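Courses > Robot Safety > Handouts > Week 2

When the Sim Says Yes: A Stall in the Pepper Task
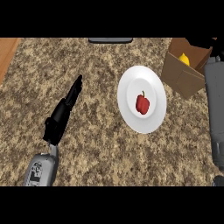

I love this fault! In run 14 of the Sternbridge kitchen simulation, the left arm stopped dead and the log still said "success." The checker had only asked if the pepper was on the plate, and never asked if the arm had finished its path.

For lab: find the timeout in the log, then write a check that catches a stalled arm. Try it on run 66 too, it's a beauty.

Comments

Dean Naylor: Is run 66 the same fault?
Orhun Akyol: Close cousin. Look at the joint limits first!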